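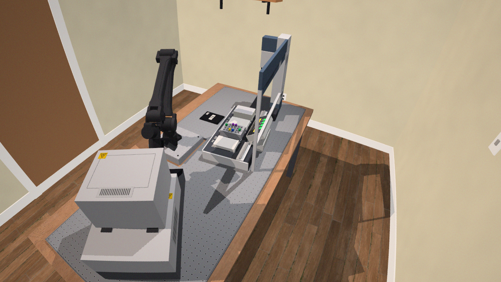
Sunday, April 10, 2022 – glider notebook, wing loads and the first balance check

Came in for two hours and stayed for most of the day. Very happy with how this is going!

Static load test on the left wing first. Inverted on the trestles, root clamped, shot bags laid out along the span following Kanchan's new loading sheet. She has shifted more of the weight inboard than we had in February, and having read her working twice I think she is right. The old sheet treated the outer panel as if it had no washout, which made the tips look far harder worked than they will ever be in the air.

Took it up in steps. Total at the last step was 669 N. Tip deflection followed the straight line all the way, and when the bags came off it went back to its mark within 2 mm. I waited a while and measured again, same answer. No creaks except one at the second step, which I traced to the trestle (the one with the packing under it, please can someone fix that). Tapped the whole top skin with a coin afterwards. Same clear note everywhere except over the rib where we did the repair, and it has always sounded dull there because of the extra cloth.

Right wing still to do. Same sheet, same bags, same order. Please don't improve on the order.

Balance

Fuselage and tail on the scales with the dummy battery in. Tailplane is heavier than the drawing says, mostly the paint, and the centre of gravity comes out behind where Kanchan wants it for a first flight. Options as I see them:

Move the battery tray forward one bay. Cheap, reversible, but the lead to the speed controller gets longer.
Lead in the nose. Quick and I hate it.
Strip and refinish the tail. Correct, and a week's work.

I have moved the tray for now, held with the two short screws only. Full set of bolts before anything goes near an airfield.

Pitot and airspeed

Oh, this was the good bit. Finally got the Pellar sensor and the Umero logger talking to each other. The trouble all along was the zero – the logger was taking its reference at power-up, while the sensor was still settling, so every run started with a false few knots and then carried them right through. I now wait a full minute and zero by hand. Ran it in front of the big fan with the nose on and got 1,645 samples, all of them sensible, and the trace is so clean that I printed it and stuck it on the cupboard.

The static ports are a different story. Turning the nose a little to one side still shifts the reading more than it should. One port may have a burr inside the rim. Going to open both up with the fine reamer and try again before blaming the tubing.

Names

We need to stop calling both airframes "the glider". Kanchan suggests Maurya for this one and Driker for the short-span one with the V-tail. Fine by me. I have written them on the wing bags in pencil.

Next

Right wing load test
Ream static ports, repeat the fan run at 3 yaw angles
Bolt down battery tray, reweigh, send numbers to Kanchan Vishwakarma
Hinge tape for the ailerons, we are down to the end of the roll
Order more shot bags if there's money, two of them are leaking on to the floor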